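Häufige Fragen zu Sortierboxen und Arbeitstisch
Arnov Werkstattausstattung, Waltitz
Stand: 12/09/2022

Wir bekommen viele Fragen zu unseren farbigen Kunststoffboxen und zu der Holzplatte Cáceres. Die häufigsten haben wir auf dieser Seite gesammelt. Wenn Ihre Frage fehlt, schreiben Sie uns bitte über das Kontaktformular.

Welche Farben gibt es?
Die Boxen der Serie Drurnano sind in Gelb, Orange und Schwarz lieferbar. Blau war bis März im Programm und wird nicht mehr hergestellt.

Muss ich jede Farbe für eine bestimmte Sache benutzen?
Nein, die Farben haben keine feste Bedeutung. Viele Kunden nehmen Gelb für die Teile, die noch geprüft werden, und Orange für die fertigen. Wichtig ist nur, dass alle am Tisch die gleiche Ordnung kennen.

Wo stelle ich die Boxen am besten hin?
Wir empfehlen den hinteren Rand vom Tisch. So bleibt vorne die Fläche zum Arbeiten frei, und man greift immer in die gleiche Richtung.

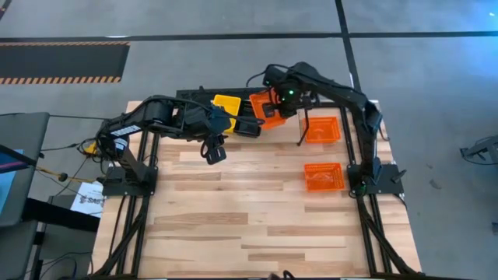
Bei uns hat das mit dem hinteren Rand erst nicht geklappt, schreibt eine Kundin, weil die kleinen Schrauben ganz unten lagen und sie jedes Mal aufstehen musste. Jetzt füllt sie die Boxen nur noch halb und ist zufrieden.

Diesen Rat geben wir gerne weiter. Eine halb gefüllte Box ist auch leichter zu tragen.

Wie viel passt in eine Box?
Eine Box fasst 12 Liter. Für das Gewicht gilt eine andere Grenze — bitte beachten Sie die Angabe auf dem Lieferschein.

Wie reinige ich die Boxen?
Mit warmem Wasser bis 50 Grad und etwas Spülmittel. Scheuermittel macht den Kunststoff matt, und in den Kratzern bleibt später der Staub hängen. Nach dem Waschen die Box umgedreht trocknen lassen.
Vor dem neuen Befüllen schauen Sie bitte auch in die Ecken, dort bleiben kleine Teile gerne liegen. 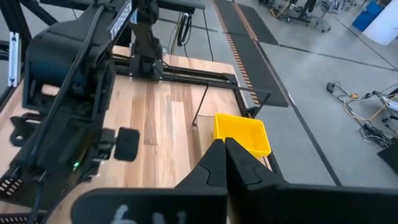 Bei sehr feinen Teilen hilft ein weicher Pinsel besser als ein Tuch.

Warum hat die Holzplatte so verschiedene Farbtöne?
Die Platte ist aus vielen Leisten zusammengesetzt, und jede Leiste hat ihren eigenen Ton, von hell bis braun. Auch kleine Äste kommen vor. Das ist kein Grund für eine Reklamation. Wer eine ruhigere Fläche wünscht, kann bei der Bestellung eine sortierte Platte anfragen, die Lieferung dauert dann ungefähr zwei Wochen länger.

Wie oft soll ich die Platte ölen?
Zweimal im Jahr genügt. Das Öl dünn auftragen, den Rest abwischen und die Boxen erst am nächsten Tag wieder daraufstellen — sonst gibt es Ränder.

Kann ich eine einzelne Box nachbestellen?
Ja, alle lieferbaren Farben gibt es auch einzeln. Geben Sie bitte Farbe und Serie an. Boxen ohne Gebrauchsspuren nehmen wir auch zurück, das Porto trägt der Kunde.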